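The great kitchen color experiment

OK so I have been waiting to write this one up since August, when Elsie Halliday handed me a mint-green mug and completely ruined me for plain kitchen stuff. One mug! And then I needed the bowl, and then the spatula, and now I can't walk past a shelf of pastel plastic without slowing down.

The plan was to pick a palette for the playroom kitchen before painting anything. My sister's two kids get the low table, I get to choose the colors, everybody wins. I went back and forth on yellow for weeks (I even bought a sample pot, it's still in the garage) but mint kept coming back — it goes with so much more than I expected.

What really sold me was putting everything out together on white. You notice things you'd never see in a cupboard. Lavender next to mint is gorgeous! The red of a ketchup bottle on a lavender plate is a bit loud and I love it anyway. Pale blue sort of calms the whole lot down. And the black frying pan needs to stay, because all that pastel gets sugary without something dark beside it. 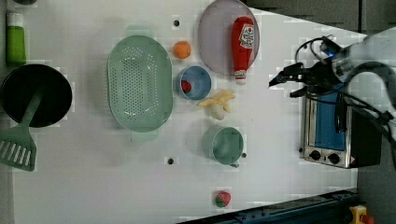
Mint colander, mint spatula, mint mug, and ketchup getting the good plate.

The colander is my favorite by miles. It's big and oval with a handle at each end, and the kids already want it for a boat, a helmet and a turtle shell. The toy strawberry and banana are staying in the mix too, they give you those little pops of color.

Next up is the wall. Svend Ingvarsson says go pale lavender and leave the shelves white, and I think he's right, but I'm holding out for one mint stripe. I've got 3 test cards taped up by the window and I'll post them once I've seen them in morning light.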